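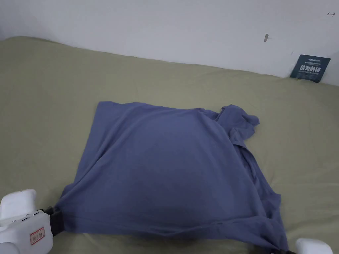
What size should I order for a mattress deeper than 25 cm? The deep version of the Trilleo fitted sheet, which has a longer skirt and elastic all the way round the hem. The standard version has elastic at the corners only and will ride up on a thick mattress.

## Trilleo fitted sheet, cotton percale

Woven by Plateck and finished at the Kabbaj works. Plain one-over-one weave with a matt face. The cloth is washed once before cutting, so most of the shrinkage is taken out before the sheet is sewn.

| | Standard | Deep |
|---|---|---|
| Elastic | corners | full hem |
| Elastic width | 8 mm | 8 mm |
| Seams | overlocked | overlocked, taped at corners |
| Packed with pillowcase | no | no |

**Care.** Wash at 60 °C or below, with like colours. Do not use chlorine bleach. Tumble dry on medium and take out while slightly damp if the sheet is to be ironed. Softener is not advised — it coats the yarn and the cloth takes up less moisture.

**Shrinkage.** Allow a further small loss in length over the first few washes. The cutting size includes for this, and a new sheet will feel slack on the bed until then.

**Colour.** Dyed in batches. Order sheets and pillowcases together if a close match matters. Codes 63 and 70 are current; code 76 is sold until stock runs out. 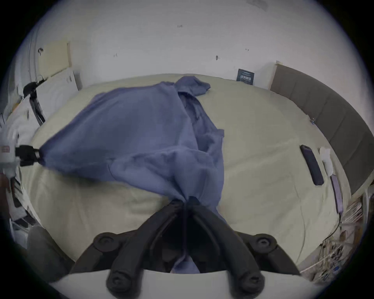 Zukon wrote to ask whether the full-hem elastic can be replaced when it goes slack, or whether the sheet has to be thrown out. It can be replaced. The hem is an open channel with a gap at the foot end, left unstitched for 63 mm, and new elastic can be drawn through with a bodkin. Spare elastic is sold by the length under the same colour codes.

Page last revised May 13, 2021.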